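Search Search for: Submit

Vallell updates glaze testing rules for tableware

By Constanza Urrutia | June

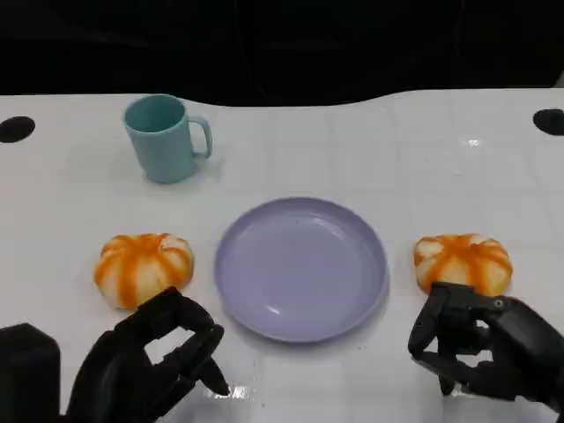
Ceramics maker Vallell will test every colored glaze batch for lead and cadmium release starting in June, replacing a schedule that sampled one batch in 15. The change covers mugs, bowls and plates made at its Barine and Nogueira plants.

Test pieces are filled with 4 percent acetic acid and held at room temperature for 24 hours. The liquid is then analyzed by Zastex, an outside laboratory. Results are due within two working days - a batch stays in storage until they arrive.

Vallell said the added step will lengthen delivery times on custom orders by up to six days. Prices for stock items are unchanged.

We use cookies to improve your experience. Accept Manage settings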